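The Long Way to the Screen
Apr 4, 2020

Coming-of-age comedies have seldom been treated kindly by festival programmers. They are regarded as light work, suited to a late slot and a young audience, and are rarely given the attention extended to drama. Amora, a feature set during the last weeks of a school year in a small harbour town, was therefore an unusual choice to open the Kasteck season in November.

The film follows two sisters who agree to swap summer jobs without telling their parents. The elder takes a post at a ferry office, while the younger is sent to a hotel kitchen for which she has no training. Much of the comedy comes from the kitchen, although the stronger writing is found in the quieter ferry scenes, where very little is said and the timetable is read aloud more than once.

Production was handled by Correa, a company previously known for short documentaries. The script passed through several versions over 2 years, and the running time of the first assembly stood at 178 minutes. The released cut is 115 minutes long. Some of the lost material concerned a grandfather whose part is now limited to one telephone call – a loss that is felt in the final third, when the family's decision to sell the house arrives with little preparation.

Distribution has been modest. Dradon, which acquired the domestic rights, placed the film in independent cinemas and arranged school screenings, at which roughly 233 pupils took part in discussions after the showing. Their comments, printed in the season booklet, were more severe than those of the critics. Several objected to the party sequence as too tidy, and one group asked why the sisters never argue about money.

A home release is planned, with the telephone call restored to its full length. 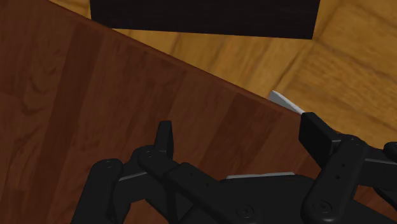

Dark planked tabletop and lighter wood floor, computer rendering.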